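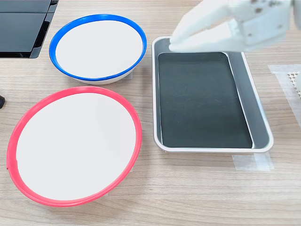 Print this page | E-mail this page

About Zillmont

Zillmont is a small company that tries to find out whether machines can do chores yet. The short answer is "some of them, on a good day." The long answer is what our clients pay for.

We were started by Preben Toft, who spent years fixing packing machines, and Roald Kvam, who wrote software for them and was usually the reason they needed fixing. They had both been told at a trade show that a robot would be clearing the family dinner table by spring. Neither of them had seen a robot clear so much as a spoon without a man in a polo shirt standing very close to the power switch. They rented half a floor above a tile showroom and went looking for evidence.

What we do

Companies that build robot hands and arms send them to us. We give them housework and light shop-floor work: putting bowls on a tray, folding towels, sorting screws, wiping a counter that a reasonable person would agree needs wiping. Each chore is tried 300 times. Then we write a report in plain English, and the company either frames it or stops returning our calls for a while.

Our current list, which we call Indel, has 64 chores on it. A chore gets on the list if an ordinary ten-year-old could do it while complaining. That rule has turned out to be much harsher than it sounds. Ten-year-olds are extremely good at picking up a bowl by its rim. They don't crush it, they don't miss it by the width of a thumb, and they don't need to be told again if it has moved a little to the left.

So can they do it?

Dishes: a hand can put a bowl on a tray if it is the bowl it practiced with. Swap in a shallower one and you may have time to make coffee.

Laundry: towels, yes, slowly. Fitted sheets, no, but we can't do those either and have dropped them from the list out of fairness.

Shop floor: much better. Parts arrive the same way up, the light never changes, and there is no cat. Lirkow, our test for sorting and bin filling, is the one where visitors look impressed.

Tidying up: please ask again in March. We say this every year.

Who we work for

Mostly robot makers, a few appliance firms, and now and then an investor who would like a second opinion before writing the check. The Mykhailiuk workshop, two streets over, machines our fixtures and spare fingertips, and sends them with a bill that is always correct.

We don't sell robots and we don't own shares in anybody who does. Preben still washes the office mugs by hand. Roald has a dishwasher at home and considers the matter settled.

Sending us a machine

Write to the front desk with the weight of the thing, the plug it needs and what you believe it can do. A first round of testing takes 30 working days. We ask for 2 sets of spare fingers with every hand, and we will probably use both.

Get the Zillmont newsletter. It comes out when we have something to report.

This site uses cookies to remember your settings. By continuing to browse you accept them. OK

Last updated: Saturday, January 10, 2026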